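14 October 2020

Box of natural history from the Pedell sale came this morning, 9 lots in one carton and badly packed. The Correia bird book is better than the catalogue made out. 448 pages, all plates present, a little foxing to the title.
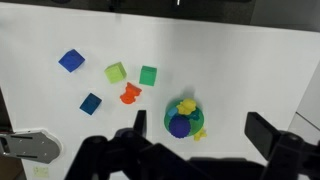
The moth volume is another matter. Back hinge gone and an old damp mark through the index. I'll price it at 80 and say so plainly in the listing.
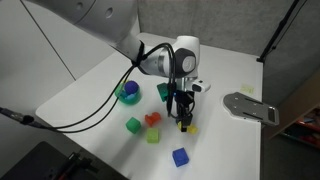
Spent the afternoon on descriptions. Murdo Pollock wants the cloth colours given properly after the muddle in July. The spine of the beetle book I settled as yellow, the same plain yellow as the little cube on the white table, and the boards as dark green. Wrote to Bríd about the missing map. 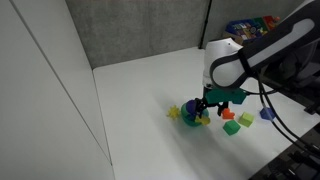

Deirdre Phelan rang to say the map was never issued with the Vavley printing, only the later one, and I should check the list of plates before knocking anything off. Checked. No map listed. Price stays.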